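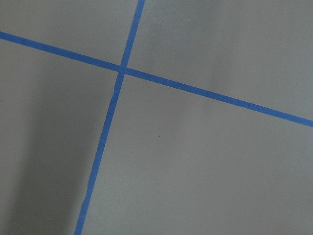
Souad Benjelloun remarked at the opening that a plain grid of blue tape had taught her more about laying out a work table than any printed manual, and that she hoped other sites would try it.

Her comment came as Okik announced the next stage of its Hotstead tabletop layout program, which sets common rules for marking out work surfaces with tape. The program has been in use at the Wynne site since December and now covers 70 tables, with up to 103 planned.

Under the rules, each surface is divided into rectangular cells before any objects are set out. Lines are laid in a single color that stands out from the surface beneath, and they run the full length or width of the table. Colored cubes serve as the standard objects for placement exercises – they are easy to tell apart and simple to replace.

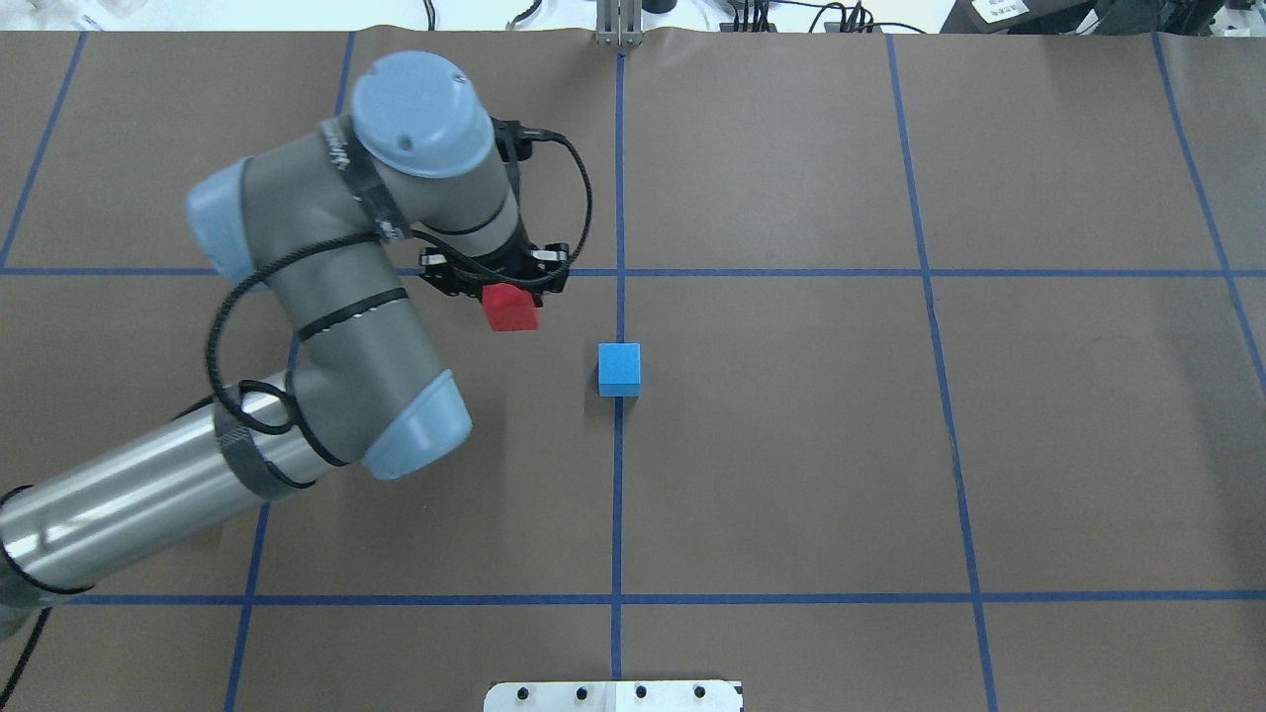
The rules also address upkeep. Tape with torn edges is to be replaced at the end of a session, and paper coverings are to be changed when creases interfere with placement. A log sheet is kept for each table, and 529 sheets have been filed to date.

Okik will supply tape, paper and cubes to participating sites through its distributor, Flaritz. Sites wishing to take part may request the written rules from the Hotstead program office at Wynne.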